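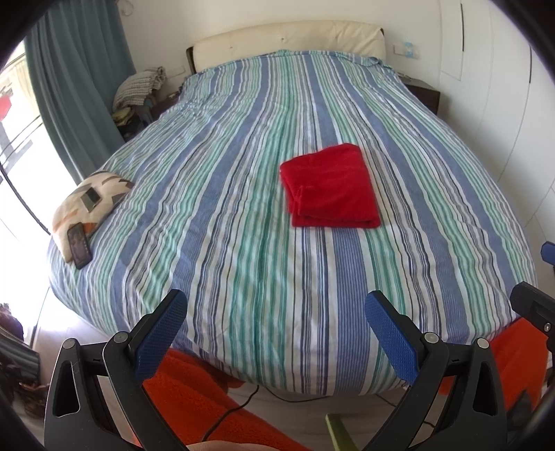
Nia Skyrme asks, in the margin of last week's problem set, why anyone would let a robot that can't tell when it is holding a towel loose in a bedroom. Fair question, and it gets the whole of this session.

Unit 7: Grasp confirmation, and the Galville fault

Read before lab: chapter on two-finger grippers, sections on width sensing and contact. Skip the proofs. Everyone does.

1. The task

Pick up a folded towel from a made bed and put it in a bin. The towel sits on a duvet, the duvet gives under pressure, and there is a pillow within easy reach with a phone on it. A red towel on pale stripes is about as generous as a vision problem gets. Finding it was never the trouble at Galville. The trouble started at the fingertips.

2. What happened

Plaltida trained the policy on 253 demonstrations made with a hand-held gripper and ran it on a Mirby arm. The first runs looked fine. On a later run the arm came down on the towel, closed, took a good pinch of duvet along with it, and lifted. The controller compared finger width with its threshold, decided it had a towel, and set off for the bin at full travel speed. The duvet went too. So did the pillow, and the phone on the pillow reached the tile floor well ahead of everything else.

The log for that run says "grasp OK". It goes on saying so for the entire trip.

Nobody was hurt. The operator was standing within reach of the duvet, though, and a moving sheet of cloth around an ankle is a trip hazard whatever the arm's own force limit says. The report treats this as the serious part and we will do the same.

3. Why it happened

Three things lined up.

Zero drift. Finger width on the hand-held unit was measured from a closed position set at power-on. For 118 of the demonstrations the fingers had not been fully closed at power-on, and every width after that read too small. Thick folds were recorded as thin ones.

A forgiving threshold. To cope with the mess in the data, someone widened the band that counted as a grasp. It now accepted one towel, two towels, or a towel plus most of the bedding.

No load check. The Mirby wrist has a force sensor. It was wired, powered and logging, and the controller never read it. A duvet anchored under its own weight pulls back in a way that a towel doesn't, and the numbers were sitting in the file the whole time.

4. The fix

Lougher, who supplied the controller, changed the sequence. After closing, the arm lifts 15 mm, stops, and compares the load at the wrist with what the object should weigh. If the load is too high, or is still climbing when the arm stops, it lowers, opens and backs off. They repeated the task 200 times with the new sequence. The duvet stayed on the bed in every run, and the towel occasionally did as well - a failure, but a cheap one.

The zero is now checked at the start and end of each recording session. A session that doesn't agree with itself is thrown out.

5. For lab

Bring your own cloth. Hotel towels are fine if you can look me in the eye about them.

Close the gripper fully before power-on and write down the reading. Record one layer, one folded towel, then towel plus blanket, and plot width against wrist load for each. Mark where width alone would have fooled you.

Then write half a page on this: the Galville operator had an emergency stop in hand and did not press it until the phone landed. The display said "grasp OK". What should it have said, and when?

Phones stay in bags during the exercise.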